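Sideline notebook, Fontana training room -- November, entry 13
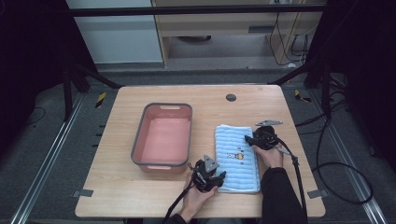 Blue striped towel and the pink basin, table side.

Best practice of the fall so far and I want it written down before I lose the details. Joonas Saarela ran the whole route tree today, left side and right, and he looked quick! No hitch coming out of the deep comeback. Two weeks ago he was rounding that one off like he was driving a bus.

What we changed: kicking tee at the usual height, wind out of the north end, receivers split into two groups so the backs could get a full set of reps with the new exchange. The exchange is so much cleaner. I had my doubts when coach drew it up (the back opens the wrong way, or what I'd always been taught was the wrong way), but the handoff lands right in the pocket and the fake freezes the end for a full beat. Loved it.

Sprint log, flying tens, same lane as last time, Niniveo timing gates. Gate B dropped a reading on the first run again. I swapped the battery and it behaved after that. Need to look at the connector, it wiggles. Ran everyone twice and kept the better number. Sheet is in the blue binder, not retyping it here. The short version is that the linebackers are faster than they were in camp and the corners are flat, which I expected with the load they've been carrying.

Throwing count: QB room finished under the cap. 21 on the deep ball, and I stopped it there even though he wanted more. He always wants more. Arm looked loose on the last one, nice high release, ball came down over the outside shoulder right where Joonas could run under it. People on the far sideline were yelling. I might have been yelling.

Return unit. We tried the wall return with the double lead and I think there's a touchdown in it. The first two tries were a mess, everybody drifting to the ball, and then on the third they held their landmarks and there was an alley you could've parked the team bus in. Question for the staff: do we show it against Zomlow, or sit on it until the playoff game? I say show it. Field position wins that game, and their coverage gets thin on the wide side every time they kick from the hash.

Film notes on Zomlow, from the 900 clip folder (clip 900 onward is their last game, earlier ones are older and less useful):
-- safety walks down early on second and short, every series I watched
-- left guard leans before the pull. Once you see it you can't stop seeing it
-- punter takes an extra step when he's going directional
-- they love the screen after a sack

The guard thing is gold. Showed it to the defensive line at lunch and they had it in about one clip. Big grins all round.

Conditioning. Kept the shuttle short. Drinunus field is slow this time of year, long grass and soft by the near goal line, and legs get heavy in the fourth quarter there. I'd like one session on the lower practice field before we travel, longer cleats, just to get the feel of pushing off something that gives. Equipment says the long studs are in the cage, second shelf. Check they match the new shoes!

Things that didn't work: the silent count. Still a false start every few snaps, mostly right side. Tried the guard tap, tried the head bob, and the tap is better. Stay with the tap and rep it at the start of practice when heads are fresh.

To do
-- gate B connector
-- cut the guard clips into one reel for the line
-- ask about the lower field
-- new tape order, the narrow rolls went fast
-- move the silent count to the first period
-- Joonas: comeback again tomorrow, both sides, then shut him down for the day

Packed up at 6:40 with the lights already on. Wind had dropped, so the kickers stayed out.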